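Bin cell walk-through, Stillov shop – Monday, 7:30 a.m.
Filled in by Marek Jelínek

1. E-stop reachable from both sides of the table: OK. I pressed both, and both need a firm push.

2. Speed limit in setup mode (248 mm/s on our sheet): OK. Čestmír Zelenák read it off the pendant while I wrote.

3. Bins clamped and lined up with the tape: OK. I gave the clamp a good tug and nothing moved. Please don't swap it for a spring clamp again!

4. Cables and hose tied, with slack for the full wrist turn: OK with a comment. I'd like one more tie on the yellow hose – low priority.
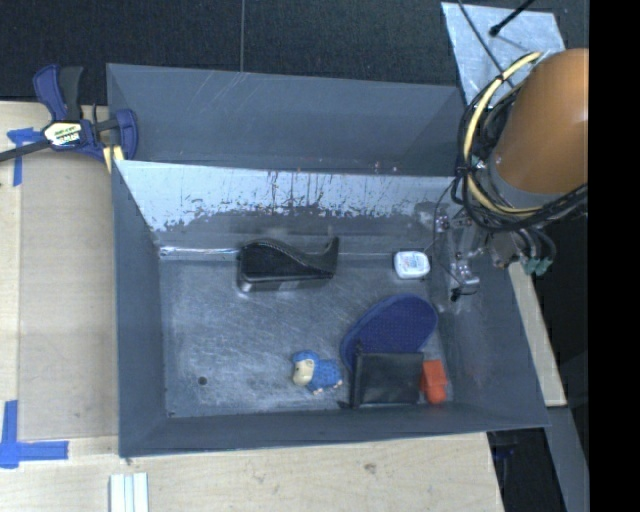
Items 3 to 6: bins, clamp, hose and gripper at the front bin.

5. Fingertips: OK. Next swap is at 1000 cycles on the Bravo log, and we're at 425.

6. Bin contents: mixed small items only, nothing sharp, no glass. OK. The toy sheep and the tape dispenser are fine by me, but add them to the Bilari list so the night shift knows they belong.

7. Bin condition: floor is scratched, still usable. Look again in July.

8. Hands out of the bin unless the arm is on hold: reminder given, again. Yes, even for a quick grab.

Open: hose tie (me), item list (Čestmír).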